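Section 4. Registering a Deportation or Removal Case

Use this section to open a new case in Zulach and attach the court order, custody record and travel record. You need an account with Editor rights. Reporters with Reader rights can view a case but cannot save changes.

Before you start, have the order number and the names of both countries at hand. If the person's name is spelled in more than one way in the source documents, note every spelling.

4.1 Opening the case

1. Sign in and select Cases, then New.
2. In Case type, select Removal. Do not select Extradition unless a formal extradition request is on file.
3. Enter the family name and given name in separate fields. Put other spellings in Also known as, one per line.
4. Select the sending country and the receiving country.
5. Enter the date of removal. If only the month is known, enter the month and leave the day blank.
6. Click Save. Zulach assigns a case number, which appears at the top left of the form.

NOTE: The case number cannot be edited. Cases moved over from Terton keep their old numbers, up to and including 2,754.

4.2 Attaching the court order

1. Open the case and select the Documents tab.
2. Click Add and choose the file. PDF and TIFF are accepted.
3. Set Source to Court, Ministry, Lawyer or Family.
4. If the order is a translation, attach the original first -- the translation is then linked to it by number.
5. Click Verify. The status changes from Pending to Held until a second editor approves it.

CAUTION: Do not attach documents that show a home address or the name of a witness. Use the Redact tool before upload. Redaction after upload does not remove the file from the backup.

4.3 Recording an unknown location

1. Set Custody status to Unconfirmed.
2. In Statement, enter the official's words exactly as published, with the outlet and date.
3. Leave Charges blank if none have been announced. Do not enter charges reported only on social media.

4.4 Messages

Error 557: The sending and receiving countries are the same.
Error 569: The case is locked by another editor. Wait, or ask the case owner to release it.

Section revised 2019-03-31 by Usman Bukhari.
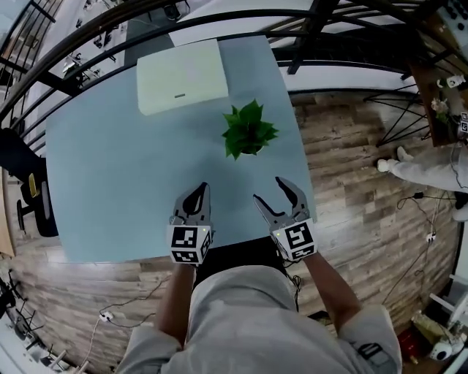
Figure 4-1. Hand-held grippers over a table, viewed from above.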